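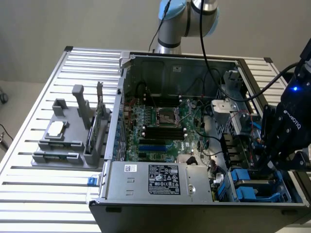 Fikport Robotics Club: PC Assembly Project, Gallery

Posted in December by Ilham Zaki, second-year, reluctant webmaster

The club's proposal for this term promised that a robot arm would put a desktop computer together "with minimal supervision." I voted against it. I still think a small sorting task would have taught the first-years more, and we would have finished by now. But the vote went the other way, the department gave us bench time, and I got the job of writing the gallery. So take the captions with that in mind.

The target is a tower with its side panel off, lying flat on the slotted table. The arm is supposed to take parts from a gray printed fixture on the left and put them where they belong in the case. We have four stages on paper: memory, expansion card, processor, cables. The proposal gives them equal weight. I would not.

The bench, with the arm over the case. The CPU socket is empty and the power supply lies along the front with its label up. People keep telling me this looks impressive. A gripper near some drive bays always looks impressive. Ask what the success rate is.

The fixture deserves a few words because it took more of our time than the arm did. It has raised pockets, slots and a tall T-shaped post, and the expansion card stands upright in its own slot. The Virkau team printed theirs in one go and lent us their notes, which were optimistic. I would like to see their rejects.

My main objection is the fixture itself. If every part starts in a pocket made for it, the robot has been handed half the answer. Panasiuk group (they have the bench before ours) dump their parts in a tray and let the vision code cope. Their numbers are worse than ours and I believe them more.

On cables: there are black ones lying across the board and a red and black bundle by the drive cage. Our simulation has no cables in it at all. I raised this at two meetings. It is now listed under "future work."

On data: the log holds 3,056 attempts. The poster says "over 1,000 successful placements," and that is true if you count a placement as successful when the part ends up touching the slot. I asked for a stricter rule, where the latches have to close. We are rerunning the last 30 attempts by that rule and I will post the result whatever it is.

The Pritley demo is next term. The plan is to run the memory stage live and show the rest on video. I have asked that the video be played at normal speed. No reply so far.

Corrections to me, please, and put "gallery" in the subject line. If you were on the fixture team and think I have been unfair, send me your failure counts and I will add them to the page.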